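2019年7月10日(水)

洗濯物の山を前にして、毎晩同じことを考えています。これ、いつになったら機械がたたんでくれるんだろう?

洗うのは機械がやる。乾かすのも機械がやる(うちの乾燥機は古くて音がすごいけど、ちゃんと乾く)。なのに最後の「たたむ」だけ、なぜかずっと人間の仕事のまま。食器だって洗うのは食洗機なのに、棚に戻すのは私です。床はロボット掃除機が走ってくれますが、その前に靴下とレゴを拾うのも私。要するに家事の「つなぎ目」みたいなところが全部残っているんですよね。

6月に入ってから、この話をずっと調べていました。きっかけは、前に勤めていたリネン工場、Sproģisの同窓会みたいな飲み会です。ホテルのシーツやタオルを扱う会社で、私はZollportの工場に8年いました。シーツのほうはとっくに機械化されていて、端を2か所クリップに挟んでやれば、あとはローラーが引っぱって、アイロンをかけて、四つにたたんで出てくる。初めて見たときは感動して、休憩時間にもラインの横に立って眺めていたくらいです。大げさでなく、あれは美しい機械です。

でも、クリップに挟むのは人なんです。

カートの中でぐちゃっと絡まった布の山に手を突っこんで、角を見つけて、引っぱり出して、もう片方の角を見つける。新人でも午前中には慣れます。私もそうでした。なので、いちばん簡単な工程だとずっと思っていたんです。ところがいろいろ読んでみると、機械にとってはここがとんでもなく難しいらしい。

考えてみたら当たり前で、箱や缶は持ち上げても同じ形をしています。布は触った瞬間に形が変わる。折り重なって隠れている部分は見えないし、角だと思ってつかんだらただのしわだった、ということが人間でもしょっちゅうある。靴下なんて裏返しだと片方どこ行ったってなるし。しかもつかむ力が弱いと抜けるし、指先が机に当たるとそれ以上下に行けないから、平らに置いた薄い布を一枚だけつまむのは、私でも爪を使います。

ロボットの爪!そこを考えだしたら楽しくなってしまって、その晩は洗濯物をそっちのけで布をつまんでは離していました(翌朝、家族全員が山から直接パンツを掘り出していました。すみません)。

やってみるとわかるのですが、人は布をつまむとき、まず指の腹で少し寄せて、ちいさな山を作っています。それから山をつまむ。平らなところをいきなりつまもうとはしないんです。この「寄せる」が無意識すぎて、工場で新人さんに教えたときも一度も口にしませんでした。

で、いまの二本指のアームがどのくらいやれるのか、というのがこの写真です。
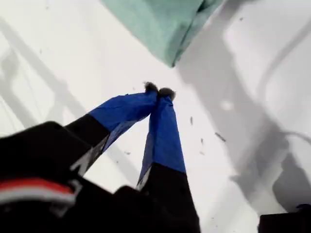
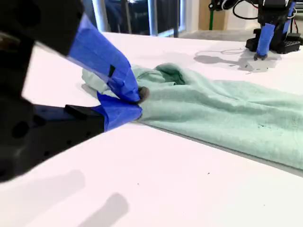
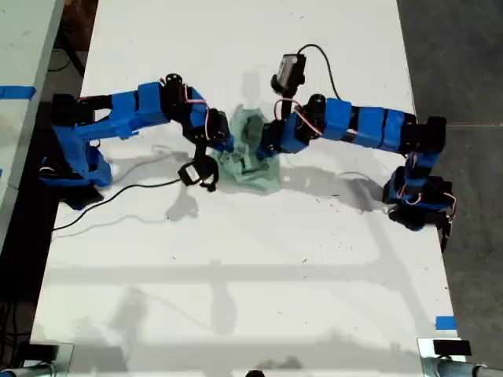
淡い緑の布とロボットの指。2枚目は布の端をつまんでいるところ、3枚目は2本のアームが左右から。

いいでしょう、これ。何がいいって、まず指です。青いテープがぐるぐる巻いてあって、よく見るとしわが寄っている。2枚目のほうは、テープの端がぎざぎざにちぎれています。カタログに載っているぴかぴかのロボットとはだいぶ違って、作業場の道具の顔をしているんですよね。うちの工場のカートも取っ手はテープだらけでした。

それと1枚目の指先、黒っぽい毛羽みたいなものがもしゃもしゃしていて、最初に見たとき思わず声が出ました。素材は写真では私にはわかりません。2枚目の手前のアームは濃いグレーのゴムっぽい指先なので、同じ青いテープの指でも先っぽは違うようです。布をつかむなら指先の摩擦をどうするかは絶対に大事なはずで、ここを見比べるだけでお茶が一杯飲めます。

つまみ方で気に入っているのは2枚目。下の指が布の下に入って、上の指が上から押さえて、挟んだところの布がちいさく盛り上がっている。そこから向こうへしわが放射状に伸びているでしょう。シーツの角をクリップに渡す直前の、自分の手元にそっくりなんです。写真なのでこのあと持ち上がったのか抜けたのかはわかりませんが、つかむ場所としては私なら合格を出します。

3枚目では右のアームだけが布を押さえてつかんでいて、左は口を開けて横で待っているように見えます。人間の両手もこうですよね。片手で押さえておいて、もう片方が次の角を探しに行く。両手があるというのは力が倍になる話かと思っていたら、むしろ「離さずに探せる」ことのほうが大きい気がしてきました。

さて、じゃあ家事はもう任せられるのか。

私の今の答えは「まだ。でも思っていたよりずっと近いかも」です。

うちの洗濯物を一週間数えてみました。家族みんなの分で46枚。タオル、Tシャツ、ズボン、あと分類に困るもの(下の子のマント)。私がこれをたたむのに、テレビを見ながらでも大してかからない。機械が1枚に何分もかけるようだと、夜中に動かしておくしかありません。でも、夜中に動いていてくれるならそれで十分じゃないですか?遅くてもいいんです、寝ているんだから。ロボット掃除機だって私が掃除するより遅いけど、文句を言ったことはありません。

工場だとそうはいきません。Sproģisの私のいたラインでは、忙しい時間帯なら1時間に500枚を超えるシーツが流れていました。つまみ損ねて3回やり直し、なんてやっていたら後ろが詰まります。ただ、工場には工場の強みがあって、来る布がだいたい決まっている。白くて四角くて大きい。下の子のマントは来ません。家はゆっくりでいいけど何が来るかわからない、工場は来るものがわかっているけど待ってくれない。先に片付くのはどっちだろう、と最近はそればかり考えています。

この話を、元同僚のDzintra Luikにメールしました。彼女は今、Vilteddaleにあるクリーニング店のBrumirariで仕上げをやっています。返事がこれ。

「たたむのは譲ってもいい。でもポケットの中身を確認するのは当分やらせてもらう。先月はネジが入ってた」

ポケット!完全に忘れていました。たたむ前の、裏返しを直す、ポケットを見る、シミを見つけてもう一回洗うほうへ回す。そういうのも全部「洗濯物をたたむ」の中に入っているんですよね。Brumirariの作業手順書は244項目もあるそうで、そのうちかなりが「見て、おかしかったらよける」の類だとか。つまむ難しさばかり見ていたので、これはちょっと目が覚めました。

それでも、私はわくわくしているほうです。工場に入ったころの私に「机の上で、指が二本のアームが布の端をつまんでるよ」と写真を見せたら、絶対に休憩時間をつぶして見入っていたはず。完璧にたためなくてもいい、タオルだけでもいいです。タオルを全部やってくれたら、残りは喜んで私がやります。マントも。

今度Dzintraに会ったら、手順書をこっそり見せてもらって(たぶん断られますが)、どの項目なら二本指でいけそうか、一緒に印をつけてみるつもりです。その前に、ソファの上の山をなんとかします。今夜はバスタオルからいきます。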